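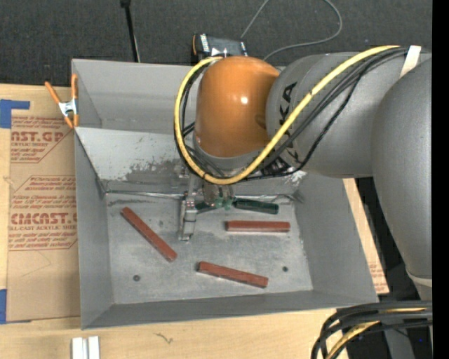

Progress report to Komaseo: bin-picking cell, Toro project
Period ending 9th May

Work in this period covered the cable run, the gripper and the bin mounting.

Cables. The yellow cable and the black cables are now carried together around the arm and held with a white strap. The previous run snagged when the wrist joint turned past 60 degrees. The slack has been reset and the full range of travel checked at low speed. No snags recorded.

Gripper. The finger offset was measured again after the Mancuso controller update and entered by hand. The circuit boards at the gripper are still uncovered. A cover has been drawn but not made.

Bin. The sheet-metal bin is clamped at its rim. The floor is dusty and will be wiped before each run from now on, as the depth readings drifted in January. Wooden blocks remain the test parts.

Running. 1,373 picks logged against a target of 1,000. 17 faults, most of them lost grips near the sloped sides. The approach angle there will be changed next.

Outstanding: gripper cover; Nuron spare wrist cable, on order; loose cables on the floor beside the cell, to be put in trunking.

Spending is within the agreed budget.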